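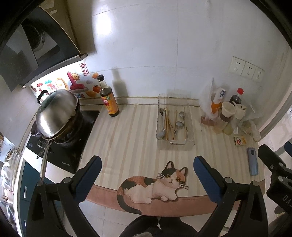
Gemstead wants you to believe that your kitchen can be taught to a robot in a weekend. That is very nearly the wording on the brochure. I have now had the Gemstead hand kit on loan for the better part of a month, and I'd like to put down what I think of it before the courier comes to take it back and I start remembering it more kindly than it deserves.

For anyone who missed the earlier posts, the kit is a pair of hand-held grippers and a subscription. You do your chores with the grippers in place of your fingers, the camera on each one records it, and you upload the lot. Gemstead trains something called a "home profile" from your recordings. The home profile is then supposed to run on a robot arm, sold separately by Kurkberg, who are very much not giving theirs away on loan. So what I've been reviewing is the first half of a product.

I did the testing at Keisha Szabo's place in Kokville. My own kitchen is a galley you can barely turn around in, and Keisha cooks properly, every night, on a cooktop that has seen some use. The brochure says the kit is made for "real, lived-in homes", so I took them at their word. Nothing got tidied away. The soy sauce stayed next to the stove, the chopsticks and spoons stayed in their tray, and the calico cat mat stayed on the edge of the counter where it always is.

The good part first. The grippers are well made. They're solid in the hand and the pads inside the fingers have a decent bite. Picking up a spoon by its handle felt natural after an evening of practice. The loop handle on a pot lid is just about the ideal shape for two flat fingers, and I suspect every demo video in this business has a pot lid in it for that reason. If your life is mostly lids, go right ahead.

Chopsticks were another matter. Getting hold of a single one out of a bundle is fiddly, and I dropped plenty. The manual's advice is to "approach from a favourable angle". I tried every angle I had. Keisha had a go as well and did better than me, mainly by being more patient, and then she asked why she'd want a robot to hand her a chopstick when the tray is right there. I wrote to Gemstead support with more or less that question and got a link to the brochure.

Then there's the number of recordings. The box says you can build a starter profile with 80 of them. Fine, that's a couple of evenings. But the app has a little coloured bar, and at 80 recordings the bar is red and says "Limited". To get it to green you need 1000. I only found this out by tapping the bar. It isn't on the box and I couldn't find it on the website either. At the pace the two of us were going (one person recording, one putting everything back where it started) green would have taken us well into next June, and the free part of the subscription runs for 3 months.

I also don't love the upload rules. Everything the camera sees goes up. That means the wall stickers, your phone if you've left it on the counter, whatever is in the shopping bag. There's a setting called "blur personal items" and it's off by default. When I switched it on, my upload time went from minutes to most of the night, and I still don't know what it had decided was personal. There was no way to look at the results before they left the house. I'd want that fixed before I'd recommend this to anybody with kids.

Jeanie Purves, who reads this blog and disagrees with most of it, emailed to say I'm being unfair. She has the older Oyelaran kit and reckons the Gemstead is miles ahead -- lighter, quicker to start up, and the fingers don't squeak. She may well be right about all that. I never had an Oyelaran to compare. But "better than the last one" is a fairly low bar when the question is whether a normal household should pay for it, and Jeanie has a workshop and a soldering iron and would pay for nearly anything.

A few smaller gripes, in no order. The battery light is on the underside where you can't see it while you're working. The app logs you out if you get a phone call. Switching between left and right hand means going through a menu, and with both grippers on you can't touch the screen, so you put one down, tap, pick it up again, and by then it has started recording the countertop. I have 8 very thorough recordings of a countertop and they all counted toward my total, which makes me wonder what the bar is measuring.

Would I buy it? No. If you build things for a living, or you already own the Kurkberg arm, it's a nice bit of gear and you'll know better than I do what to ask of it. For everybody else, you'd be paying a monthly fee to do your own dishes more slowly, on the promise that some other machine will do them later. I asked Gemstead twice whether I could see a home profile running in an actual customer's kitchen. They offered me a video.

The kit goes back on Friday. Keisha has asked me to find out if she can delete her kitchen from their servers, and I'll post the answer when I get one.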